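4.2 What viewers said about the trip scenes

I watched Zerstead twice before I showed it to anyone, and I'll admit I laughed more the second time. It's a road comedy about an uncle and niece driving to a wedding, and I wanted to know when people start to forgive the uncle (he's awful for most of it).

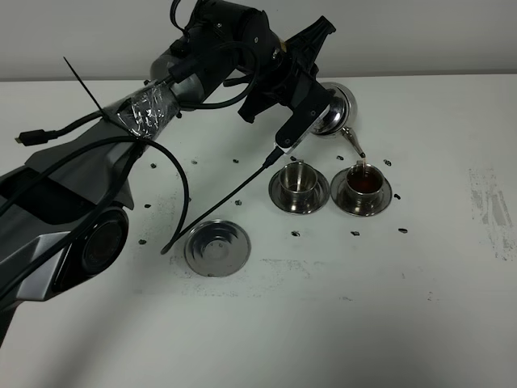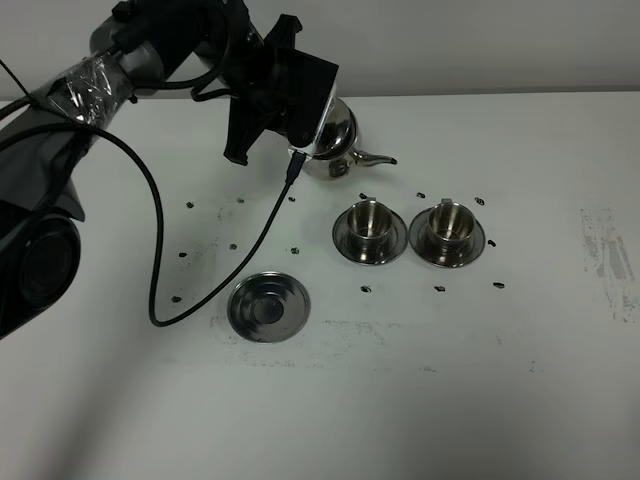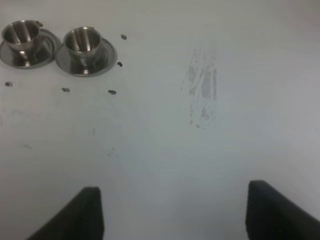 Figure 6. Stainless steel tea things on a white tabletop: teapot and cup (first), teapot (second), two cups with saucers (third).

So I ran the film for 59 viewers in June and had them press a key whenever they felt themselves warming to him. I'd bet on the big apology at the motel. Wrong! Most of the presses came some 15 minutes earlier, in the gas station scene, where he just hums along with the radio and says nothing. Ovidiu Roman and I argued over this for weeks. He thinks it's the song; I think it's the quiet, and Irina Nistor's notes on Plitik (a much sadder film, with a very similar car) lean my way. We cut the song and tried again with a smaller group, and I get to that in 4.3.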